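Viola Vitale
Two-arm bench build, gear pick-up. Thread.

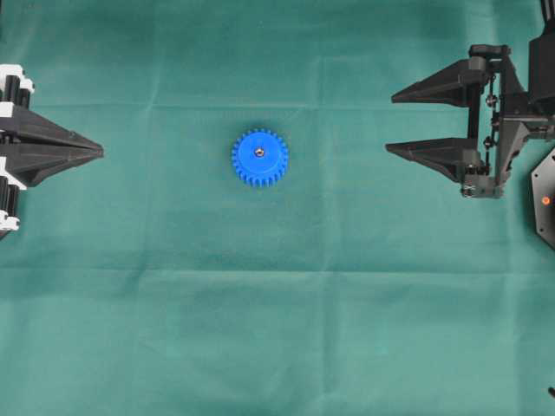 Filed under: Workshop / Robotics

1/ Target part is the blue spur gear with the metal insert in the centre. Left gripper closed, right gripper open, cloth down over the whole bench. Task for this stage: pick the gear up flat, pass it across, put it down again.

2/ Both arms run off the same controller, a Trilo board I had left over from the plotter. Serial bus to the joints, one power supply per arm. Sharing a supply gave me brown-outs whenever both shoulders moved together.

3/ The fingers are tapered to a point. Good for getting in beside small parts, poor for holding a disc by its rim. Contact is two short lines and the gear wants to pivot. I may try a shallow V cut near the tips.

4/ Grip force is set by current limit only, no sensor. At 70 per cent the gear holds but the linkage flexes. Lower than that and it slips on the way up.

5/ Backlash in the right wrist is the worst of it. I logged 2,000 open/close cycles overnight and the zero had moved by 17 encoder counts at the end. Left wrist, same test, no change I could measure.

6/ Stripped the right wrist this morning. One grub screw had backed out. Refitted with threadlocker – the medium stuff, I want to be able to undo it.

7/ For those asking about the cloth: plain fabric, bought folded, needs an iron. The creases do show up in the segmentation mask as thin false edges. I filter by area for now.

8/ Calibration is still by hand. Jog each arm to four marks, save, fit. The Caruso script does the fitting and is fine once you change its units to millimetres.

9/ Next: rerun the cycle test on the right wrist, then the handover at quarter speed. Wiring diagram goes on the Hundwood workshop page when I have redrawn it. The old one has the bus connectors the wrong way round, please don't use it.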